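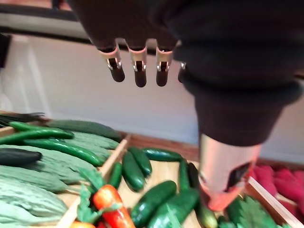
The Firkar Vulholm headset is a non-invasive EEG input device for game studios, research laboratories, and accessibility programs. It reads electrical activity at the scalp and passes it to the host computer as control signals that a game or training application can use. Signals may be assigned to an on-screen character or to external hardware through the Bilano software kit supplied with each unit. Each player completes a calibration session of 3 minutes before first use - the resulting profile is stored on the headset and may be moved to another unit.

Specifications
Sensors: dry contact, no gel required
Profiles stored: 50
Wireless range: 30 feet
Weight: 133 grams
Connection: USB receiver (included)

The headset is offered in one adjustable size. Replacement sensor pads are sold separately and should be ordered under the part name Villalobos.

The Vulholm headset is not a medical device and must not be used for diagnosis or treatment. Persons with a history of seizures should consult a physician before use.

Orders and institutional pricing: Rocío Varela, Sales
Developer licensing: I-seul Han, Software Programs

Specifications revised December 2024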